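Equipment Workshop Notebook, Trotberg Masters Softball and Baseball Section
Entry for June, bat and ball testing, second session

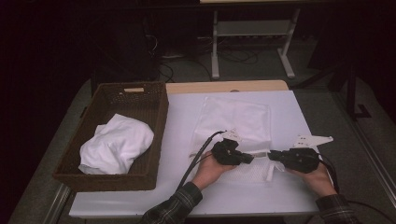
The purpose of the session was to complete the compression checks on the practice balls before the over-45s resume training, and to settle the question left open in the previous entry concerning the older stock. Work began at 9.15 and finished shortly before one o'clock. Milan Van Damme operated the press; I kept the record.

A total of 127 balls were presented. These came from two lots: the Zunex balls bought for last season, and the older Zurkasska balls which had been kept in the equipment shed over two winters. Each ball was weighed, measured at two points across the seams and then compressed once. Balls with lifted stitching were set aside before the press stage and were not given a reading.

The Zunex lot gave no cause for concern. Readings were close together and the covers were sound. The Zurkasska lot was less even. Several balls were heavy for their size, and I take this to be moisture in the winding, although we have no means of proving it with the equipment at hand. Milan suggests leaving 30 of them in the drying cupboard until the next session and repeating the weights. Agreed. They are marked with a green dot beside the maker's stamp and should not be returned to the general bucket.

The press itself drifted during the morning. The reference block was 280 on the dial at the start and read slightly high by the mid-morning break. The dial was reset and the block tried again, with a correct result. All balls tested between those two checks have been entered in pencil and will be repeated. Colleagues using the press are asked to try the reference block after every tray, and to write the result in the margin even where there is no change.

Bats: the Moussa wooden bats were examined for cracks at the handle. One has a fine line running from just above the knob, visible only when the grip tape is removed. It has been withdrawn. The tape on the others is worn and will be replaced before issue. I have not yet decided whether the heavier bats are suitable for the older players, two of whom have complained of sore wrists after batting practice. The matter is better put to the coaches.

The pitching machine was not run. The feed wheel is still awaiting a new tyre, and the counter stands at 963 from the last use -- please do not reset it, as the service interval is worked out from that figure.

Outstanding:
Repeat the pencilled readings.
Reweigh the green-dot balls.
Order grip tape, and ask for the thinner type.
Find the missing key for the lower drawer of the press bench. Milan believes it went back to the clubhouse with the scorebooks.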